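Subject: Re: [packing] floor seam on the open cartons

> We switched to the Skollen carton for the small parts and I am seeing
> a ridge on the floor where two of the flaps meet. Flat items rock on it.
> Is this a folding error at our end or a bad batch? Also, should we be
> taping inside?

Probably folding. Check the score lines first. If the short flaps go down after the long ones, the floor will not sit flat whatever the batch. We had the same complaint in January with the Tendis cartons, and refolding cleared all but a few out of 500.

A crease running diagonally over the floor is a separate matter. It marks a flap that was bent before it was folded, usually in the flat stack. It does not affect the load rating, but small items catch on it. Put a 24 cm pad over it.

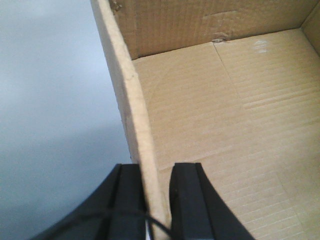

On taping: outside only, one strip along the center seam, 60 mm paper tape, with 70 mm turned up at each end. Tape on the inside lifts the face paper when the carton is opened for recycling, and Rizk will not take those back.

Please also look at the cut rim of the side walls. Some fuzz on the edge is normal for a dull die. If the wall bows when the carton stands open, store the flats under a board overnight and try again.

If the ridge is still there after refolding, send me the lot code from the outer flap and I will raise it with the supplier.

Packing desk, Sisard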